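11th August

Quiet morning in the workroom, so I finally got back to the relabeling, and I want to get down what I decided before the desk gets busy and it all goes out of my head again.

The old spine labels in the local history section have been letting go since May. It's the batch we put on with the Gomeck tape, the glossy one, and it seems to be worst on the cloth bindings. I pulled a truck's worth this morning and ran a thumb along every label, and the ones on buckram lifted at the corner almost every time, while the ones on the paper jackets were perfectly happy. I tried a dab of the PVA under the corners of a few and put them under the weights. I'll look at them after lunch tomorrow and not before (I know how I am about peeking).

On the rest I'm switching to the Trandaris matte labels with the clear overlay. They're fiddlier and you really do have to burnish them down with the bone folder, but I like how they take the ink, and the call numbers are so much easier to read from standing height. If anyone picks up where I left off, please line the bottom edge up with the 2 inch mark on the jig. I had the jig upside down for the first few and had to peel them all off again, so check that the pencil arrow points at you!

We have almost 3000 items in local history, counting the pamphlets, and I don't think the pamphlets should get spine labels at all. They're too thin and the label wraps around and covers the title. I'd rather give them a front corner label, upper left, and keep them in the boxes. The Flasbridge town reports are the exception, as they were bound up in volumes years ago and somebody did a lovely job of it. Those I'm leaving alone apart from the three with the torn headcaps, which are on the mending shelf with a slip in each.

Mending shelf while I'm at it: eight books. Most are hinge repairs and I can do them in one sitting if I get an uninterrupted hour. The big atlas needs more than I can give it. The text block has pulled clean away from the case at the back, and I don't want to start on it without the wide press, which is still over at the Rana branch. I've sent them a note asking if it can come back on the Tuesday van.

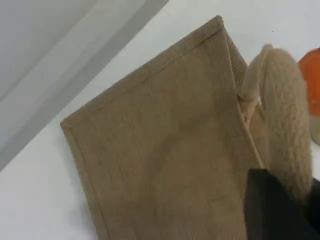

Japanese tissue is getting low, the medium weight especially. There's one full sheet and a folder of offcuts, and the offcuts are fine for page tears so please use those first. I've put tissue and a fresh glue brush on the supply list. The old brush has gone stiff as a twig, my own fault for leaving it in the jar over a weekend.

One more thing about the catalog. When I relabel something I've been changing the shelf location in the record right then, with the book still in my hand, and it's slower but I haven't lost track of one yet. Last time we did it in batches at the end of the day and I was still finding strays weeks later, including a very nice railroad history that had been sitting in cookery.

Stopped at the end of the second bay, bottom shelf. Start on the third bay from the left.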